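4.3. El fallo del cierre fantasma

De todos los fallos que encontramos al trabajar con Zutalard, el que más nos enseñó fue también el más silencioso. Lo llamamos cierre fantasma: el sistema registra un agarre correcto, con la apertura de las mordazas estabilizada y la etiqueta de contacto activa, cuando entre los dedos no hay nada. La política aprendida reproduce después el gesto con una seguridad asombrosa: baja, cierra en el aire, se desplaza hasta el cuenco y abre. ¡Una ejecución impecable salvo por la pelota!

El conjunto de partida reúne 3,315 demostraciones bimanuales de la tarea de colocar una pelota en un recipiente, grabadas con dos pinzas de mano y sincronizadas mediante el módulo Lubis. Tras el filtrado automático quedaron 2,599. Con ellas entrenamos la primera versión de la política, y fue esa versión la que empezó a cerrar en vacío durante las pruebas en el brazo fijo. La Figura 7 corresponde al puesto de demostración.

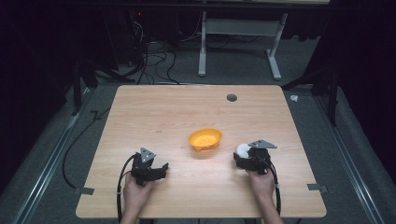

Figura 7. Puesto de demostración bimanual, con la pelota blanca sujeta en la pinza derecha y la izquierda abierta.

Nuestra primera sospecha recayó en la percepción. Parecía razonable: una pelota pequeña queda parcialmente tapada por las mordazas en cuanto estas se cierran, y un modelo visual puede confundir la oclusión con la ausencia, o al revés. Dedicamos varias semanas a esta hipótesis, reentrenamos el codificador con recortes más amplios y añadimos oclusiones sintéticas. La frecuencia del fallo apenas cambió. El resultado nos desconcertó en su momento, pero visto ahora fue una suerte, pues nos obligó a mirar las señales de bajo nivel con mucha más atención.

La clave estaba en el codificador de apertura. Lubis deduce el contacto a partir de dos magnitudes, la distancia entre dedos y la velocidad de cierre, y declara agarre cuando la segunda cae por debajo de un umbral antes de que la primera llegue a cero. El criterio funciona muy bien si el cero está donde debe. Sin embargo, el cero se fijaba al arrancar la sesión y no volvía a comprobarse. En las sesiones largas, la holgura acumulada en el mecanismo desplazaba la lectura hasta 2 milímetros – suficiente para que un cierre completo en vacío se interpretase como un objeto muy fino atrapado entre las almohadillas.

Lo fascinante es la forma en que este error, tan modesto en origen, se amplifica aguas abajo. Cuando una persona falla un agarre, abre y lo intenta de nuevo; la etiqueta errónea dura un instante. El segmentador, en cambio, tomaba ese primer contacto como el inicio de la fase de transporte y asignaba a ella todo lo que venía después, incluido el segundo intento. La política aprendía así que transportar con las mordazas cerradas sobre nada era una conducta válida, demostrada además por operadores expertos.

La vista desde la propia herramienta resultó decisiva para confirmarlo. Revisamos a mano los fragmentos en los que el contacto declarado y la imagen de la pinza podían contradecirse, atendiendo solo al espacio entre las dos almohadillas. Es un criterio casi trivial para un observador humano, y con el tiempo lo convertimos en un clasificador binario muy ligero, Pliston, que se ejecuta en paralelo al codificador y tiene derecho de veto sobre la etiqueta de agarre.
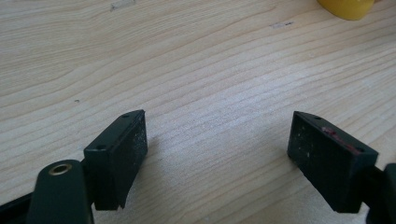 ¿Basta con recalibrar el cero al comienzo de cada sesión para evitar el cierre fantasma?
La recalibración inicial no es suficiente, pues la deriva aparece durante la sesión; hay que repetir la comprobación del cero entre episodios y contrastar la etiqueta de contacto con la imagen.

Introdujimos por tanto dos cambios. El primero es mecánico y de procedimiento: el operador cierra ambas pinzas en vacío antes de cada episodio, y el episodio se descarta si la lectura se aparta de la referencia. El segundo es el veto visual de Pliston, aplicado tanto al etiquetado como a la ejecución. Si durante el transporte el clasificador indica que no hay objeto, la política vuelve a la fase de aproximación y no continúa hacia el recipiente.

Repetimos la evaluación en la sala de ensayos de Himholm, con 4,000 ejecuciones repartidas entre la versión original y la corregida. La versión corregida recuperó por sí misma la mayor parte de los agarres fallidos, y verla retroceder, buscar la pelota e intentarlo otra vez sigue siendo uno de los momentos más gratificantes de este trabajo.

Queda abierto el caso de los objetos realmente finos, como láminas o etiquetas, en los que una lectura cercana a cero es legítima y la imagen de la pinza ofrece poca ayuda. Para ellos Pliston veta en exceso – la política retrocede con el objeto ya sujeto y a veces lo suelta. Las grabaciones adicionales previstas para julio se centran en ese tipo de piezas.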